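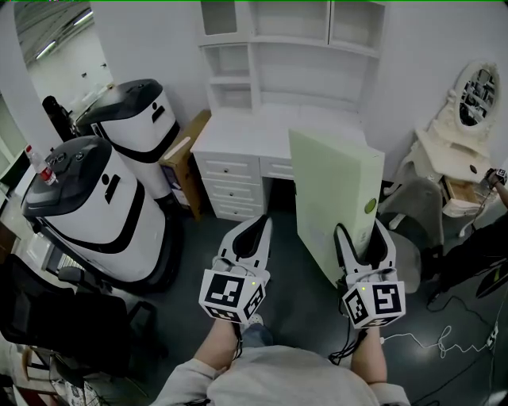
Getting a wobbly desk to sit flat

Quick one, did this at the Miltodgate flat in November and keep getting asked.

Clear the desk first. Everything off, drawers too. Get a second person if it has a hutch - Fergal held mine.

Push down on each corner. The one that dips is your short leg. Slide folded card under it till the rocking stops, then measure the card. Mine was 2 mm.

Cut a felt pad to match. Wipe the foot, let it dry, stick it on, press hard for a minute. Dont use the foam ones, they squash.

Still rocking? Tighten the bolts underneath, a bit each, going corner to corner. Not all the way on the first go or the frame twists.

Hutch last. Check teh screws at the back, then strap it to the wall. Stud, not just drywall.

Recheck in a week or so. Felt settles.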